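Chapter 4
Setting the Price of a Household Textile

After you study this chapter, you should be able to:
explain the difference between direct cost and shared cost
calculate the unit cost of a small production run
describe why two workshops can sell a similar article at very different prices

Opening Case: The Placemats of Greco

When Wichai Yensuk took over the weaving workshop in Greco, he received a price list which his predecessor had kept without change for many years. A placemat had one price, a table runner had another, and no paper in the office could tell him where these prices came from. The workshop was busy, and the orders were coming in regularly. Still, at the end of March there was less money in the account than at the start of the year.

His first step was to choose one article and follow its costs from the yarn to the customer. He took the striped placemat, as it was the article that the workshop made most often.
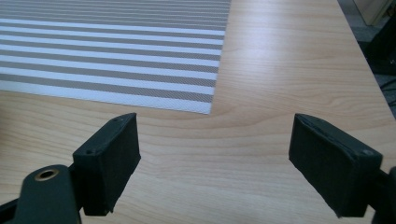 Figure 4.1 A striped placemat on a wooden tabletop.

The yarn was easy to calculate. The supplier in Skerkik sent an invoice with every delivery, and the weight of yarn in one placemat could be measured on a kitchen scale. The wages of the weavers were a little more difficult, because the same person could work at two looms in one morning. Yensuk asked each weaver to write down the starting and finishing time of every batch for 30 days. The weavers did not like this very much, but they did it.

The real problem came after that. The rent, the heating, the repair of the looms and the salary of the bookkeeper did not belong to any single article. The old price list had simply left them out. Every placemat was sold for a little more than its yarn and wages, and each sale looked like a profit. In one season the workshop produced 1,000 placemats and sold 876 of them, and the shared costs were not covered by this income.

4.1 What the Customer Sees and What the Producer Pays

A customer who buys things for the table does not think about the rent of a workshop. She compares one article with another, and often she compares the whole table: the cloth or the mat, the plate, the glass. 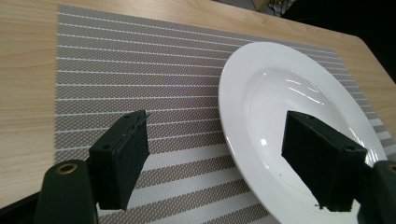
For this reason a producer cannot just add up all the costs and expect that the market will accept the result. Costs tell us the lowest price at which the business can continue for a long time. They do not tell us what people are ready to pay. Pieter Pretorius, who managed the Sturness shop where most of the placemats were sold, had raised the price once before and had seen the sales fall in the same month. He was therefore careful when Yensuk proposed a new price list.

In this chapter we use the following terms. A direct cost is a cost that we can connect to one article, such as yarn. A shared cost (in some books "overhead") is a cost that several articles carry together - rent is the usual case. The unit cost is the sum of the direct costs of one article and its part of the shared costs.

How large this part should be is a question with more than one correct answer. It can be divided by the number of pieces, by hours of work or by the value of the material. Section 4.2 begins with the first method, using a run of 637 table runners from the Nenia order.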